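Four Bins and a Tray: Sorting Small Mixed Things Without Losing Your Mind
Student project report, Astwood Design and Materials Program
Submitted 2018-02-07

1. Why we picked this

Every drawer has the same problem, and so does every donation box. Somebody drops in a coin purse, a tangle of wire, two pens, a toy motor, a hair clip and a bag of screws, and it all sinks into one layer that is no use to anyone. The Reuse Room in Plallenlow gets boxes like that all year long. They pile up on the shelf by the door because they are slow to sort and a little boring, and the bigger donations always seem more urgent.

We thought the boring boxes would make a great project, and we were right! There is much more going on in a box of small junk than we expected. Our question was simple: if you have one table, one tray to sort from and a few bins to sort into, how should they be set out and what should go where?

We started with a grand plan for a sorting wall with hooks and drawers. That lasted one week. The room doesn't have a wall to spare, and every drawing we made needed a different piece of hardware. Going down to a table layout was the best decision of the project, and it meant we could start testing right away.

2. What we sorted

The test collection came out of the Plallenlow backlog. After taking out anything sharp, leaking or sticky we had 668 items. We kept the whole collection for all of the testing, so each layout was tried on the same kind of mess.

The items fell into four families, which we named early and never managed to rename:

Soft things: fabric pouches, ribbons, doll clothes, small bags, single gloves.
Wired things: toy motors, battery holders, little electronic parts with leads, earbuds.
Hard and plain: buttons, bottle caps, keys, clothespins, dice.
Everything else.

"Everything else" sounds like giving up, but it is a real category and it needs a real bin. In our first trials we left it out, and the odd items just sat in the tray until the end while everything else got picked from around them. A wooden whistle with a string on it held up one run for longer than we want to admit. Is it wired? Is it soft? It is a whistle.

3. The table

We used a table in the Noguchi room made of two white sections pushed together. White was a lucky choice on the school's part. A black button on a white surface is easy to find after it bounces out of a bin, and on the brown tables in the hallway we lost several under our own noses.

The source tray is stainless steel and rectangular. We tried a cardboard box lid first and then a baking sheet from home. The lid got soft at the corners, and the sheet had such a low lip that buttons skated straight over it. The steel tray stays put, wipes clean and makes a nice clear sound when something small drops into it, so you know it landed. The one real drawback is glare. Under the ceiling lights a silver part on a silver tray can hide in plain sight – move your head a little and it pops back out.

The bins are yellow plastic, shallow, open on top, with a raised rim. Shallow matters more than we guessed. Deep bins hold more, but you can't see what is in them, and a wrong item at the bottom of a deep bin stays wrong. With these you can check the contents at a glance and pull a mistake back out before it gets covered.

4. The layout we ended up with

Layout A was a row of four bins behind the tray. Layout B was an L shape. Layout C put two bins on each side with the tray in the middle, and it is the one we kept. Nothing sits between the tray and any of the bins, and the far pair and near pair are easy to tell apart without reading a label.

Layout C, with the tray in the center and two yellow bins on either side:

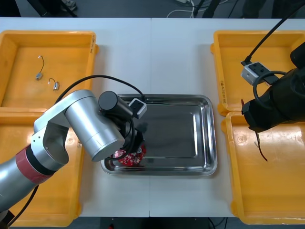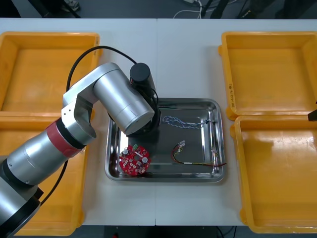 A comment on our draft from the Reuse Room asked why the near bins weren't simply given to the most common items, given that a short reach is a short reach and a day of sorting has a lot of them. The same comment said that in a real shift the soft things would fill a shallow bin long before the wired things did, and that we should try a load of winter gloves before getting too proud of ourselves.

Both points were fair, and we went back and tested the first one. Putting the most common family (hard and plain) in a near bin did help. The second one we could only partly answer. Soft things do fill a bin fast. A pouch takes up as much room as a whole handful of buttons, and it springs back up when you press it down. Our suggestion is to keep an extra bin under the table and swap when the pile reaches the rim. We didn't have winter gloves in any quantity, so that test is still open.

5. How the testing went

We ran 48 sorting runs in total, split evenly between the three layouts. A run started with a scoop of items spread in the tray and ended when the tray was clear. Over all the runs that made 2,020 placements, with many items coming around more than once. After each run the bins were checked and any item in the wrong family was written down.

We kept notes on three things: wrong placements, items that missed the bin, and hesitations. A hesitation was any time an item was lifted and then held or put back. That last measure turned out to be our favorite! It told us where the categories were bad, even when the item finally went to the correct bin.

Layout A had the most misses. The two bins at the ends of the row were a long reach, and light things got tossed toward them. Ribbon does not toss. It opens up in the air and drapes itself over the rim, half in one bin and half in the next.

Layout B was better on misses but worse on wrong placements. With the bins going around a corner it was hard to remember which was third and which was fourth, and the hard things and the odd things kept trading places.

Layout C had the fewest misses and the fewest wrong placements. The hesitations stayed nearly the same in all three, which makes sense to us now. Moving a bin doesn't change what a whistle is.

6. Things we learned about the things

Wired items are the troublemakers. The leads catch on everything. You pick up one small part and find that you have also picked up a key ring and somebody's earbuds. Our fix is to do the wired family first, while the tray is full, and to lift slowly and straight up. Doing them last sounds easier because there is less in the way, but by then the wires have been pushed around and are knotted with each other.

Patterned fabric is easy to spot and hard to judge. A pouch with flowers on it looks finished and cheerful, so it goes straight into the soft bin, and it might have a coin or a battery inside. We now squeeze every pouch. Two of ours were not empty, and one had a key in it that we passed on to the front desk.

Shiny silver parts go to the tray edges and stay there. We tip the tray gently once, partway through a run, to bring them back to the middle.

Labels need thought too. Marker on yellow plastic rubs off faster than you'd think, and a label on the outside wall of a bin is hidden as soon as the next bin is pushed up against it. We want to try labels on the flat top of the rim, where they can be read from above. Picture labels might be nicer still, especially for the younger kids at the Plallenlow Saturday table. Sorry, the weekend table – they changed the name.

7. Costs and materials

Very little. The table was already there, the bins came out of a supply closet and the tray was on loan. We bought one roll of label tape and a pack of markers from Graviston Supply, and we still have most of the tape.

8. What we would do next

Try the glove test, obviously. We would also like to split the wired family into "has a battery" and "doesn't", since the battery items have to be handled separately afterward anyway. That would mean a fifth bin, and we don't have a good spot for it. Putting it behind the tray brings back the long reach from Layout A, and putting it in front gets in the way of the tray. One idea is to clip a small cup to the side of the tray. Another is to use a divider inside the existing bin, which we could make from scrap plastic in an afternoon.

We are also curious about tray loading. All our runs used one scoop spread flat. A smaller scoop would mean fewer tangles and more refills, and we don't know yet where the balance is.

The sorted collection goes back to the Reuse Room in March, in labeled bags, along with a one-page layout sheet for the wall by the door. The whistle is in with everything else.

Related projects
A Better Button Jar
Drying Racks for the Print Studio
Astwood Lost and Found: A Shelf Redesign
What Fits in a Shoebox? Packing Tests With Odd Shapes
Noguchi Room Storage Survey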